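Ekard kitchen set, Samville: pre-session checklist for simulated recording

Run through this before each batch. Comments come from the July sessions, and more are welcome!

1. Scene loads with no missing textures. OK
Comment: the marble is lovely now, veins and all.

2. Gripper opens and closes fully on the operator's command. OK
Comment: much smoother with the new controller settings. A real pleasure to drive.

3. Emergency stop ends the recording as well as the motion. OK
Comment: tested 3 times, once with an object in the grip.

4. Held object sits between both fingers and doesn't sink into either. CHECK EVERY TIME
Comment: small round things are the hard ones, so look at the shaker from the wrist view before you press record. 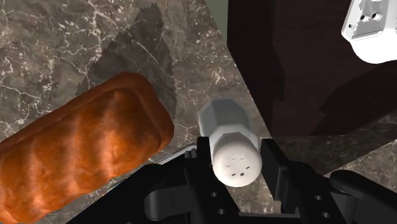

Stuvden

Bread and shaker layout, wrist view. I love this one. The loaf is big and close to the gripper, and the gap between its end and the shaker cap is small, so the learner gets a proper lesson in working near clutter.

5. Clearance to neighbouring objects. OK WITH COMMENT
Comment: go slowly on the loaf side. If a finger touches the bread, keep the episode but tag it "contact". Those are useful too, as long as we know which they are.

6. Shadows. OPEN
Comment: the one on the marble has saw-toothed edges. Not a safety matter, but I'd like it softer before we go from 100 episodes to 1,000. Raised with Rothe.

7. Labels match the object in the grip. FAILED, THEN FIXED
Comment: 17 episodes had the wrong name. All relabelled, and the menu now shows the name in large type (hurray).

8. Operator break taken, chair and screen height set. OK
Comment: yes, this counts. Tired hands make jerky examples.

9. Disk space and backup. OK

Next check is due when the drawer tasks go in.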